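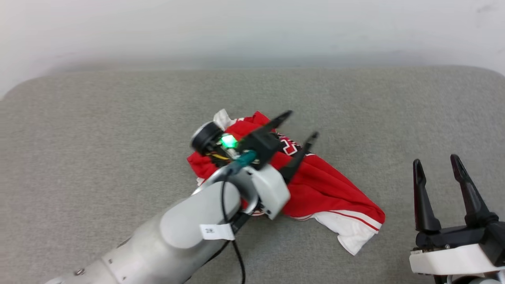 I have now read three separate articles telling me that folding laundry is good for my mind. One of them had a breathing exercise in it. You breathe in as you lift the shirt and out as you smooth it, and by the end of the basket you are supposed to be a calmer person with flat shirts. I tried it on a Monday evening with a full load and I was the same person, only slower.

So I came to the Ollasmont method in a bad mood, and I'll admit that up front. If you haven't run into it, Ollasmont is a folding course. You pay, you get a set of videos and a printable chart, and you learn to turn everything you own into a little rectangle that stands up by itself in a drawer. The sales page says it saves the average household 300 minutes a month. I would love to know who the average household is and who stood there with the stopwatch. The page doesn't say.

My complaint is mostly about sports clothes. Every folding course I've looked at starts with a cotton T-shirt, because a cotton T-shirt will do anything you ask. It has some grip to it. You put a crease in and the crease stays. Then you get to the slippery stuff, the jerseys and the gym shorts, and the video goes quiet and moves on to socks.
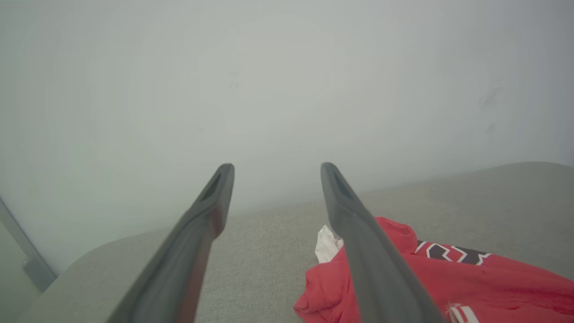
Red with white trim, in a crumpled heap.

I do most of my folding on a padded seat, which the Ollasmont people would not approve of. They want a hard, flat table at hip height. They are quite firm about it. My table has mail on it, and a sewing project from February, and I am not going to clear it twice a week so that a shirt can lie on it for ten seconds. A wide seat cushion is low, yes, and you end up bending. But a slippery jersey stays put on a woven cover in a way it never does on varnish. On the table I'd get one sleeve in and the other half would be heading for the floor.

The course did get me to try one thing I hadn't done before, which was laying the piece face down and pulling it flat from the hem before touching the sleeves. I had always started at the shoulders. Starting at the hem is better, I think, at least for anything with a band or a stripe along the bottom, as you have a straight line to work from. Whether that's worth the price of a course is another matter. My guess is that plenty of people worked it out alone, standing over a bed, and never thought to charge for it.

The rectangle itself I'm less sold on. I followed the chart exactly -- sides in, sleeves back, bottom third up, top third down -- and got a shape that looked fine for as long as I held it. In the drawer it relaxed. By the next morning it had slid open and was lying on its neighbors like someone asleep on a bus. The chart has a small note about this, which says that synthetic items "may benefit from a companion fold." I have been through the videos twice and I cannot find the companion fold.

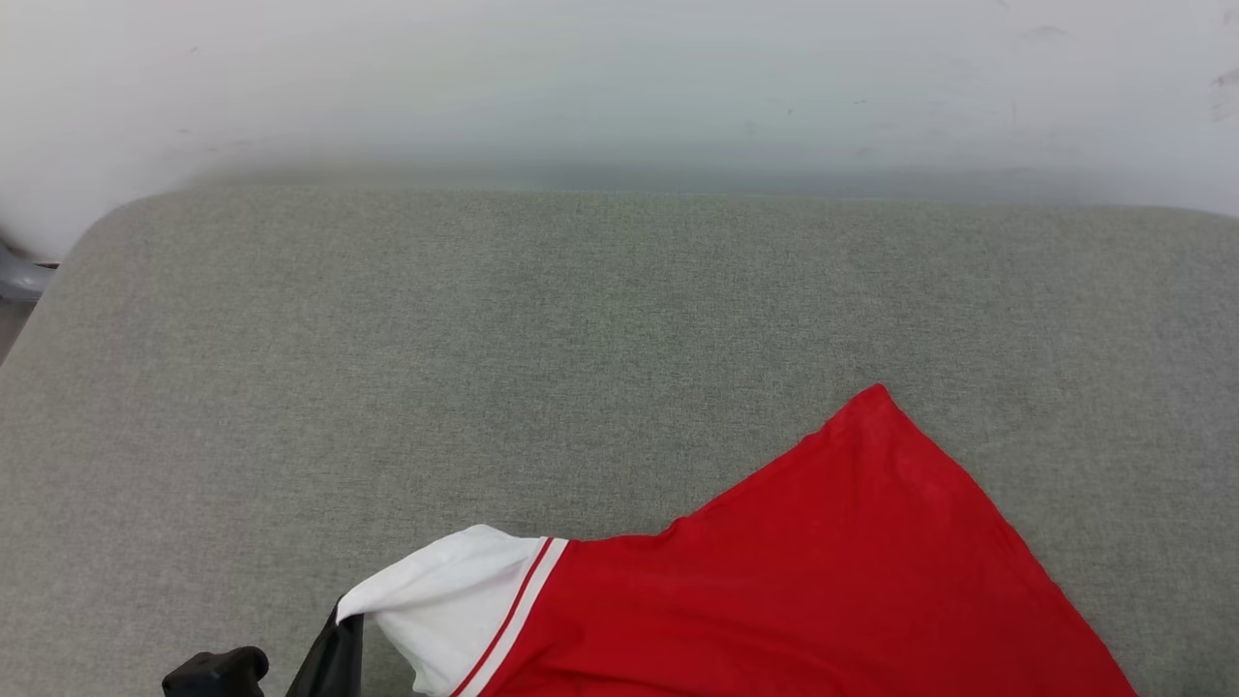 Then there are the accessories. Of course there are accessories. Wusteo makes a folding board with hinged flaps, and Gaber sells drawer dividers that are meant to hold the rectangles upright, so that you can see them all at once and feel whatever it is you're supposed to feel. I borrowed a board. It works on shirts of exactly one size. Anything longer sticks out past the bottom flap and has to be tucked in by hand, and by then you may as well have used your hands from the start. I haven't tried the dividers. I cut down a shoebox and it holds 2 stacks side by side, and so far it hasn't asked me to subscribe to anything.

What I really can't get past is the assumption that a heap is a failure. The videos always open with one, shot in gloomy light, with sad piano. A jersey dropped on the seat in a lump has not ruined anyone's life. It's the sort of fabric that shakes out. If it's going to be worn again soon, I honestly can't see what a rectangle would do for it in the meantime, apart from coming undone in my drawer.

Cotton is different, I'll give them that. Leave a dress shirt in a ball and you'll be ironing it. I fold those, or hang them, and I was doing so before Ollasmont came along.

I said most of this in shorter form over on the Bradberg laundry board, where a thread on the method had already reached 482 replies, and expected to be told off.

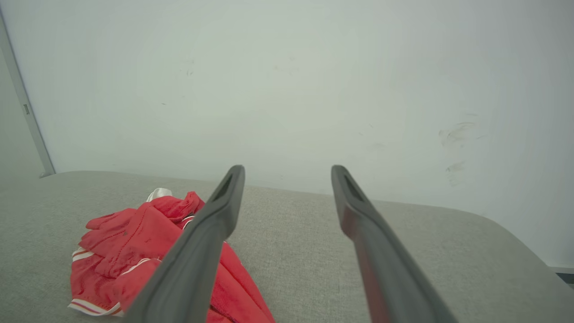
One regular wrote back that I was giving up too early on the slippery stuff, and that rolling beats folding for anything shiny: lay it out, fold it once lengthwise, roll from the collar down, and tuck the roll into the turned-up hem so it can't open. They had kept team shirts that way for years and had never bought a board or a chart.

I went and tried it with the gym shorts first. The tuck is fiddly and my first one looked like a bad burrito. The second held together when I tossed it across the room, and it was still holding when I opened the drawer the next morning. I'm not ready to call it a method. I want to see what happens once the drawer is full and I'm digging around in there at six in the morning for the one at the back.

The course has a refund window, by the way. The form for it has a box asking how folding has changed my relationship with my home, and you can't submit the thing with the box left empty. I put "the shorts are rolled now."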